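Which Gripper Is Best at Grabbing Lunch?

Hi, I'm Sheena, and my job is to find out how robot hands hold things! A robot hand is called a gripper. Most of ours have two fingers that pinch, a bit like when you pick up a chip with your finger and thumb.

Before we put a gripper on a robot arm, we hold it ourselves and try it out on everyday jobs. Fridges are my favourite (and the trickiest). Plates are flat and slippery, and you can't squeeze them too hard or tip them – or there goes your dinner!
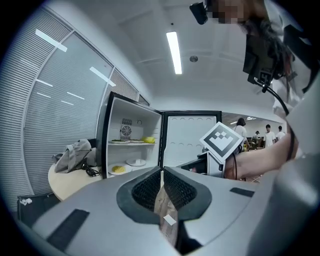
Bumpy or smooth?

Fingertip pads can be bumpy or smooth. Rory and I tried both kinds on the same 23 bits of pretend and real food, and we wrote down every drop. The smooth pads dropped seven. I was sure the bumpy ones would win on everything, but Rory's boiled egg shot straight out of them and rolled under a desk.

Try it yourself

Pick up a grape with two spoons. Now wrap a rubber band around each spoon and try again. Which way feels easier? Draw up a chart and ask a friend to have a go too.

© Trakgate Kids | Contact us | Back to top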